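Packaging notes: the small gift box, revised

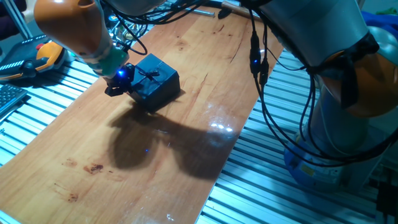
Small gift box in navy, with matching ribbon bow.

The small gift box has been the most queried item in the packing guide this spring, so the section has been rewritten. The changes apply to all orders marked for gift wrap from Fri 8 May. The old sheet, number 151, should be taken out of the binders at Harb and Raltton. The replacement is sheet 629.

Paper. Dark navy stays as the standard color for the small size. Cut the sheet so that the long edges overlap by 20 mm on the underside of the box. A wider overlap leaves a ridge, and the box then rocks on a flat shelf. Crease each edge with the bone folder before any tape goes on. Dark paper shows a white line wherever a crease has been pressed twice in slightly different places, so mark the fold on the reverse side first and press it once.

Tape. Double-sided only, 3 pieces per box: one along the underside seam and one under each end flap. Clear tape on the outside of the paper is no longer accepted. It reflects light, and on navy it can be seen from across a room.

Ribbon. The ribbon matches the paper. Both bands should lie flat, with no twist where they cross. Tie the bow near the center of the lid and pull the loops even before trimming the tails. Genowefa Laskowska tested several knots over the winter and recommends a plain square knot under the bow. The slip knot in the old sheet loosened in transit when boxes were stacked on their sides.

Handling. Lift a finished box by its sides, with light pressure. Do not pick it up by the bow. Set it down square, and avoid sliding it across the bench, as the paper on the bottom edges scuffs before anything else does. Corner wear accounted for most of the rewraps logged at Raltton.

Inspection. Check color and creases under diffuse light. A glossy bench top throws glare back at the person checking, and a box in its own shadow can look darker than it is. Turn the box a quarter turn and look again before passing it.

Stock. Potia supplies the navy paper in the same weight as before. The ribbon now comes from Undetti on a longer roll, so the holders at Harb need the wider spindle. Jianguo Peng has the spare spindles and will send them with the next internal delivery.

The medium and large boxes are unchanged for now. Their sheets are due for review in August. Comments on the small size, including marked-up copies of the sheet, go to Jasper Michiels at Harb.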